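# Qui sommes-nous

Pravaneck conçoit et monte des cellules de travail fermées pour les ateliers de petite et moyenne taille : bâtis, rails, parois, rangements, sols.

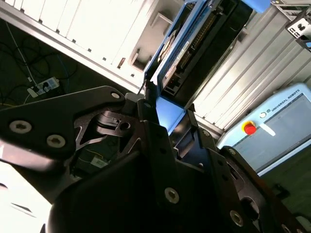

**À qui s'adresse Pravaneck ?**

Aux ateliers qui manquent de place et qui veulent un poste propre, démontable, livré avec ses plans. Nos clients font de la mécanique, du conditionnement, parfois du laboratoire. La plupart ont moins de 40 salariés et n'ont pas de bureau d'études.

## D'où nous venons

L'entreprise a commencé à Ismont, dans un ancien dépôt de menuiserie. Au départ nous faisions surtout de l'agencement : établis, armoires, cloisons. Un client nous a demandé un jour de fermer un poste d'usinage sur trois côtés, avec une porte et un accès pour l'entretien. Nous avons fait ce premier poste à deux, en prenant les cotes sur place. Il a été agrandi depuis, puis déplacé dans un autre bâtiment.

Nous sommes aujourd'hui 14 personnes. Candela Palacios dirige l'atelier et signe tous les plans avant découpe. Le bureau, le stock de profilés et la zone de montage sont sous le même toit. Quand une cote ne tombe pas juste, il suffit de traverser la cour.

## Ce que nous fabriquons

Les structures sont montées en profilé aluminium rainuré. Les parois sont le plus souvent des panneaux blancs verticaux, qui renvoient bien la lumière et se remplacent un par un. D'autres teintes sont possibles sur commande, avec un délai plus long.

Pour les sols, nous travaillons avec la maison Roussel, qui pose des revêtements en gris, en vert foncé ou en bleu. Le choix de la couleur revient au client. Nous demandons simplement qu'il soit fait avant le montage des parois - reprendre un sol sous une cellule déjà fixée prend une journée de plus.

La gamme Brivix regroupe nos rangements : tablettes courtes, supports ouverts, petits caissons. Ils se fixent sur les parois ou sur les rails et se déplacent avec une clé six pans. Le catalogue compte 3 000 références en comptant la visserie, dont une bonne partie tient en stock à Ismont.

## Comment se passe un projet

Nous venons voir le local. Nous relevons les hauteurs, les arrivées électriques, les passages de porte et la planéité du sol. Un premier plan est envoyé ensuite, avec un prix ferme. Après accord, la structure est montée à blanc chez nous, contrôlée, puis démontée et livrée à plat.

Le montage sur site est fait par nos équipes. Il peut avoir lieu le samedi si l'atelier ne peut pas s'arrêter en semaine. Un jeu de plans à jour reste sur place, et un autre est conservé chez nous.

Les modifications après livraison sont courantes : une porte à inverser, une tablette à remonter, un panneau à percer. Envoyez le numéro inscrit sur le plan et une cote, nous répondons avec un dessin.

## Nous rendre visite

L'atelier d'Ismont se visite sur rendez-vous. Prévoyez des chaussures fermées. Le parking se trouve derrière le bâtiment, côté quai de chargement.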